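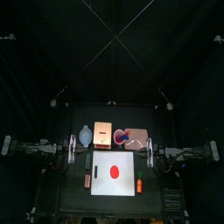
Two robot arms over a black tabletop, with crossed strings above.

Music Production 2, Unit 6: Working with Loops
Instructor: Josphat Minja
Room: Requena Building, Lab B

Reading before class: Chapter 4 of the course pack, sections on tempo and key.

1. What a loop is

A loop is a short recording edited so that its end runs back into its start without a gap or a click. Most are one, two, four or eight bars long. A one-shot is a single hit or note and is not meant to repeat. Keep the two in separate folders.

2. Tempo

Every loop has an original tempo. If the project tempo is different, the software stretches the audio to fit. Small changes are usually hard to hear. Large ones smear the drum hits and make sustained notes sound grainy. Sliced loops handle bigger changes better on drums, but slowing them down leaves small gaps between the slices.

To work out the length of a bar in 4/4, divide 240 by the tempo. At 120 BPM a bar lasts 2 seconds. If a loop's file length does not match a whole number of bars, check for a reverb tail or silence at the end.

3. Key

Drum loops can mostly go anywhere, although a tuned kick or tom may clash with the bass. Bass, keys and guitar loops need a root note. Find it by ear at the piano if the file name does not give one. The root alone does not tell you major or minor, so listen for the third.

Transposing by up to 2 semitones is normally safe. Past that, listen closely to vocals and brass, where the tone changes first.

4. Building an arrangement

Start with drums and bass only. Get eight bars that hold up by themselves, then add one part at a time. Cut a part out for a bar before each new section. Use filter or volume automation so that repeats are not identical.

Common problem in last term's work: every loop enters in bar 1 and stays until the end.

5. Licensing

Royalty-free means no further payment for each use. It does not mean no terms. Read the license for each pack and save a copy with the project. Reselling the loops by themselves is usually not allowed.

Lab exercise

Open the Sellomska folder on the shared drive. It holds 18 loops at mixed tempos. Pick six, set the project to 108 BPM and make a piece lasting more than 216 beats. At least one loop must be transposed. The Zusen folder is for the final project, so leave it alone for now.

Hand in: a stereo WAV at 24 bit, plus a text file listing each loop, its original tempo and root note, and what you changed.

Next unit: recording your own loops. Bring headphones.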